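Let the Slow Kids Play

By Heather Pringle

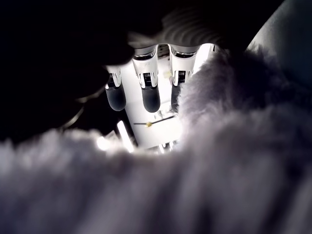

A white robotic hand against lavender-gray plush.

I have been keeping score for the Pliltthorpe youth volleyball league long enough that I now write down the names of girls whose mothers I also wrote down, and I want to say something about playing time, which I know is the subject that makes everybody at the spring meeting suddenly look for their car keys.

The league rule says that every player under 13 has to be on the court for part of every match. It used to say one full set. Last December it was changed to "part of," and if you have spent any time around coaches you can guess what became of that. I watched a match against Farkthorpe where a girl came in to serve, served into the net, and went back to her folding chair. She had been on the court for one rally that never got started. By the book she had played.

Now, I like our coaches. Fraser Guthrie has driven the van to away games in weather I wouldn't send a dog out in, and when he tells me he wants his kids to know what winning feels like, I believe him. He's right that it feels good! I played a little in high school myself (badly, back row, knees like two bags of gravel even then) and I can still tell you the score of the one big match we won. But I can tell you that because I was in it. I don't remember a thing about the ones I sat through, except that Greer Strachan and I got very good at a clapping game.

The argument for the looser rule is that parents pay for competitive teams, and that the stronger players get bored or go over to the Matheson club, where they play year round and have matching bags. Some will go. Some have always gone. We lost two this winter and I was sorry to see them leave, because they were lovely kids who said thank you to the line judges. But we also lost four from the end of the bench, and I didn't hear a word about those four at the meeting. They just didn't sign up again. One of them, her grandmother told me in the grocery store, has decided she "isn't a sports person." She is 10 years old.

And we are so bad at guessing! Finlay Halliday was the smallest boy on the co-ed team for three seasons and couldn't get an overhand serve across the net to save his life. He grew over one summer like something in a greenhouse, and he ended up captain at Deden, and I'd like to claim I saw it coming but I had him down in my head as a nice boy who carried the ball bag. If he had been getting one rally a night back then, I think he would have been gone long before the growing started.

So I'd like us to go back to the full set. One whole set, for every child, in every match, written plainly enough that it can't be shaved down. Alasdair Tennant has suggested that the playoffs be left out of it, and I could live with that for the final, though I'd rather not, and I certainly don't want it creeping back into the rounds before. I would also like the substitutions read out loud at the table, the way we did when we had the old paper sheets, so that the coach and the scorer and anyone sitting nearby can hear who has been in and who hasn't.

It will cost us some matches. I've written down plenty of losses in my time and the pencil doesn't get any heavier. The kids are mostly over it by the time they find out what's in the snack cooler, and it's the grown-ups who are still talking about the third set out in the parking lot.

The spring meeting is Mon 26 February in the school cafeteria, at the usual time. Please come, even if you don't agree with me, and bring a cushion if you have one, as those benches are hard on anybody over 12.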